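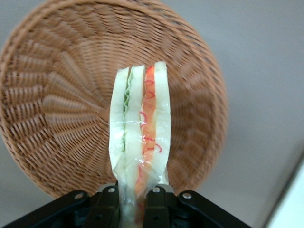

*A round wicker basket, woven out from the centre.*

# Nikolovski Dumpling Notes

A plain-text collection of dumpling recipes, with the arguments left in. It began as one folder of scans and grew into a repository when the folder could no longer be opened without a sigh.

Last full tidy: March 25, 2023. Anything that has drifted since then is in the issues list, where it may stay for some time.

## What you get

- `recipes/` — 568 recipes, one per file, in Markdown
- `recipes.csv` — the same recipes, flattened, for people who like their dinner in columns
- `fillings.csv` — every filling, with its ingredients split out
- `folds.md` — how to close the things
- `rejected/` — recipes that were cooked, eaten and regretted

The recipes come from two handwritten notebooks, Flitstead and Kemirow, named after the places where they were filled in. Flitstead is neat and leaves out the salt. Kemirow is splashed with something brown and gives salt to the gram, but uses "the usual bowl" as a measure of flour. The usual bowl holds 600 g, levelled off with a knife. All Kemirow quantities have been converted on that basis.

## Fields in `recipes.csv`

| Field | Meaning |
|---|---|
| `id` | Short name, lower case, hyphens |
| `source` | `flitstead` or `kemirow` |
| `dough` | `hot`, `cold` or `egg` |
| `filling_id` | Matches `fillings.csv` |
| `cook` | `boil`, `steam`, `fry` or `fry-steam` |
| `serves` | As written in the notebook, so treat it as fiction |
| `diet` | `meat`, `fish`, `veg` or `vegan` |
| `tested` | `yes`, `no` or `once` |

`once` means somebody cooked it and didn't want to again, but couldn't say it was wrong.

## A sample entry

**nurkham-cabbage**

Source: Kemirow. Dough: hot. Cook: fry-steam. Diet: vegan. Tested: yes.

For the dough:

- 300 g plain flour
- 160 ml water, just off the boil
- a pinch of salt

For the filling:

- half a white cabbage, shredded finely
- 100 g firm tofu, crumbled
- 2 spring onions, sliced
- a thumb of ginger, grated
- soy sauce, white pepper, a little sesame oil

Salt the cabbage, leave it for half an hour, then squeeze it in a tea towel until your hands complain. Mix in everything else and taste it. Pour the hot water over the flour and pinch of salt, stir with a chopstick, knead until smooth and rest it under a damp cloth.

Roll out small rounds, fill them less than you want to and pinch shut. Fry in a thin film of oil until the bottoms are brown. Add a splash of water, put the lid on and wait until the pan stops hissing and starts crackling.

The notebook ends with "serve at once, do not talk". We have kept this in the method column.

## Known problems

- Flitstead calls two quite different fillings "the good one". They are `good-one-a` and `good-one-b`. The second is better.
- Oven temperatures appear in three recipes. None of these uses an oven.
- Several July recipes say "courgette, all of it". No weight was recoverable — use your judgement, or your neighbour's courgettes.
- The allergen information is whatever could be worked out from the ingredient list. Check the packets yourself. Soy sauce contains wheat more often than not.
- `diet` was set by hand. One recipe spent a long while marked `veg` with lard in it. It has been fixed, and we are sorry about it.

## Adding or correcting a recipe

Cook it first. Then copy `template.md`, fill in every field and give weights in grams. Cups will be sent back. So will "to taste" if it is applied to flour.

Corrections to spelling are welcome, except in the Kemirow headings, where "dumplins" is how it was written and how it stays.

Please don't add ravioli. There is an open issue on whether ravioli are dumplings, and it is already the longest thing in the repository.

## Licence

Use the recipes however you like, at home or in print. If you publish a batch of them, say where they came from and leave the salt in.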